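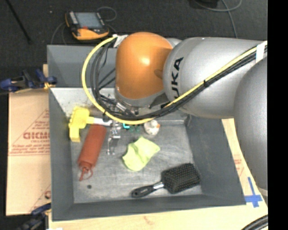

Figure 1. Bin workspace with the arm extended over the test objects.

Configuring Self-Filtering and Grasp Planning for Bin Picking

Ceddale Robotics Laboratory, Hutonthorpe Institute
Last revised: Mar 10, 2023

Purpose

This tutorial describes how to configure the perception and planning modules of the Cloltia toolkit for picking mixed objects out of a deep bin with a fixed overhead or side camera. It applies to Cloltia release 4 and later. Users of earlier releases should complete the February migration notes first, as several parameter names have changed.

Before You Begin

The following must be in place:

A completed hand-eye calibration for the fixed camera
A current robot model, including the gripper
A measured model of the bin, with the slope of the walls entered
Access to the arm's control pendant for the full length of the session

Step 1. Extend the robot model to cover the cables

The self-filter removes points belonging to the arm before the remaining points are passed to segmentation. The standard robot model covers the rigid links only. Cables taped and tied along the outside of the arm, such as the yellow and black ones in Figure 1, are not part of it. If they are left out, the segmenter will report them as objects in the bin.

Open the model editor and add a padding volume along the cable route. Where a cable hangs in a loop near the wrist, use a separate volume and set its padding larger than that of the links. Save the model and restart the filter node.

Step 2. Set the capture position

The arm should be clear of the bin when the planning image is taken. In Figure 1 it is directly over the bin, and the cables hide part of the white handle and the arm hides part of the far wall. An image of this kind is suitable for checking the self-filter but should not be used for planning grasps.

Record a capture position outside the camera's view of the bin, and set wait_before_capture to 2 seconds so that the cables can settle.

Step 3. Define the bin region

Enter the inner corners of the bin floor in the region file. Set the floor margin to 4 millimeters. Scratches and streaks on a metal floor may produce scattered depth readings, and a smaller margin allows these to pass as thin objects. Clamps, tape and printed cardboard outside the rim need no special handling once the region is correct.

Step 4. Tune segmentation

Run the segmenter on at least 17 captures, rearranging the objects between captures. Review the results for the following:

Soft items. A crumpled cloth is often divided into several segments along its folds. Raise merge_distance until it is returned as one.
Dark items. A black hairbrush against a gray floor may lose its handle. Increase the exposure before changing any threshold.
Translucent items. Depth is frequently missing. Enable the color-only mask for these -- the planner will then assign a default height.

Step 5. Configure grasp planning

Select the Lo Presti sampler from the planner menu. Set max_candidates to 10 per object and turn on wall_check. This option rejects any grasp in which the fingers or the wrist would meet a sloping wall, and it matters most for objects resting against the side of the bin.

Step 6. Verify at reduced speed

Run the first picks at reduced speed with an operator holding the pendant. Confirm that each planned approach keeps the padded cable volumes clear of the rim. Plans that fail this check are written to the log with the code CABLE_RIM.

Troubleshooting

Objects are reported above the bin with none present: the padding from Step 1 is too small, or the filter node was not restarted.

No candidates are returned for objects near a wall: confirm the wall slope in the bin model before turning off wall_check.

Grasps are offset in the same direction every time: repeat the hand-eye calibration.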